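Projects > Kirui > Cloth handling > Notebook

Handheld demos on small garments: pants, folding policy, first comparison

Nov 22, 2023
Ettore Cocco 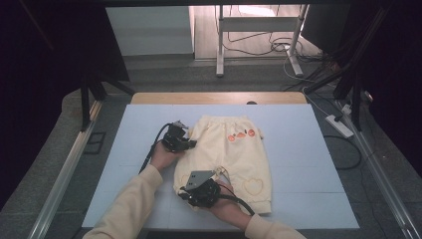

Children's pants laid out on the foam board, a gripper in each hand.

Picking up from the towel work. Question for this block is whether demonstrations collected with the handheld grippers transfer to the arms well enough that we can stop teleoperating for garments. Towels said yes, but towels are flat rectangles and forgive almost everything. Pants have a waistband that gathers, two legs that want to go different ways, and cuffs that catch.

Task definition, so we all score the same thing:
Start: pants flat, waistband away from the operator, legs toward the operator.
Fold 1: one leg over the other, lengthwise.
Fold 2: waistband down to the cuffs.
End: both grippers open and clear of the cloth.
A fold counts if no part of the top layer sticks out more than two fingers past the bottom layer. If it needs a second grasp it still counts but gets marked R. Dropping the cloth after it leaves the board is a fail, even if it lands well.

Data so far

119 demos kept for the pants. I threw out the early ones where I was still changing how I approached the waistband, since mixing the two styles gave us trouble on the towels (the policy would average them and close on air between the two grasp points). The style I settled on: both jaws come in low, nearly flat to the board, and pinch a single layer at the hem with the tips. At the waistband, pinch both layers and the elastic together. Going for one layer at the elastic is slow and slips half the time.

Sustained pace is roughly 12 usable demos per half hour including resets. Resets are the slow part. Smoothing by hand takes longer than folding. I tried leaving the pants rumpled between takes to save time, but that turns it into a different task (flatten, then fold) and I don't want it in this set.

Cable notes: route the right cable along the outside of the forearm before starting. If it hangs under the wrist it brushes the far leg during fold 1 and moves it. Lost a run of takes to this before I saw it on playback.

Training

Same recipe as the Trerneck towel run. Two arms, relative end-effector poses, gripper width as a continuous channel. Only change is the action horizon, cut in half after the first checkpoint kept overshooting the end of fold 2 and dragging the stack toward the operator side. Saved checkpoints every 2000 steps. Loss flattens early and tells us very little; the later checkpoints fold better even though the curve looks done. Do not pick by loss.

I also held back the last session's demos for validation. In hindsight that session has the most consistent starting layouts, so the validation number is probably flattering. Should have pulled from each session evenly. Will redo the split.

Arm results

Ran the final checkpoint on the arms over two afternoons. Fold 1 is good. It finds the hem, pinches, carries the leg over and lets go at a sensible height. Most of the misses are on the release: the left gripper opens late and pulls the top layer back as it retreats. My own demos do this too if you watch closely. I open while moving away, and my wrist hides it by tilting. The arm has no such tilt in its habit, so the drag shows up. New rule for collection: stop, open, wait a beat, leave.

Fold 2 is where it falls apart. Out of the batch I scored carefully, 9 runs finished clean with no regrasp. The rest were a mix of R and outright fails. Common failure is the waistband: the jaws come down on the ruffles, close, and get a fold of top layer only. The back layer stays on the board and the whole thing skews. From the wrist view a good grasp and a bad one look nearly the same until the lift starts.

Compared with the teleop baseline from April: teleop policy was better on the waistband and worse on everything else. It was trained on fewer demos and the operators were slower, so not a fair match. I would not quote it outside the group. The Vukulholm people asked for a number and I told them to wait for the redo.

Height offset

Worth its own heading because it cost me most of a morning. The board gives a little when you press on it, and I press on it without noticing. So the recorded poses go slightly below the nominal surface. On the arms this becomes real downward force and the compliance controller fights it. Added a floor on commanded height, just below the surface. The scraping stopped and hem grasps did not get worse. Waistband grasps might have, not sure. Need to run with and without the floor on the same checkpoint before blaming it.

To do

Redo the validation split across sessions.
Collect a waistband-only set, grasp and short lift, lots of variation in how the elastic is bunched.
Recollect fold 1 releases with the pause.
Height floor on/off, same checkpoint, same starting layout.
Ask Pidgate if the tracking drift fix is in their current build or still on the branch. I am correcting for it by hand after each session and would like to stop.
Second pair of pants in a darker color. Everything so far is one pair and the policy may well be keying on the print.

Last updated: Wednesday, end of day. Added the height offset section.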